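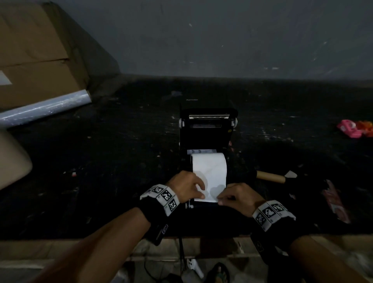 Cameron Quinlan doubts the Funda kit will ever learn a paper change from people's hands, and wants to know why we bought the wristbands at all. Fair question. The sales sheet promises a lot. What follows is what we could get working.

Section 4. Recording a paper change

1. Put on both wristbands with the printed tags facing out. Push your sleeves up past them.

2. Set the receipt printer in the middle of the table with the roll inside. Start the recording with your hands still.

3. Open the lid and pull the loose end of the paper forward over the front of the printer.

4. Hold the sheet by its two sides and guide it flat. Go slowly. The leaflet says "natural speed," but our fast takes lost the tags.

5. Close the lid and tear off the extra. Stop the recording.

Note: Funda suggests 3,000 takes per task. We stopped at roughly half and saw no gain from the last few hundred. Ask the dealer what the number is based on before you pay for the hours.

Note: The software marks a take "good" if it can read the tags. It does not check whether the paper went in straight. Watch the playback yourself.

Caution: Keep your fingers away from the tear bar. Let the print head cool if the printer has been in use.

Caution: Do not wipe the tags with solvent. Two of ours faded and had to be replaced at our own cost.

Comments

futness_dan: Same trouble with step 4. Slowing down helped some. Dealer blamed our lights.

R. Selvanayagam: Does "good" at least mean both wrists were read? Ours passed takes with one.

Bruvamgate Service Desk | Contact | Back to top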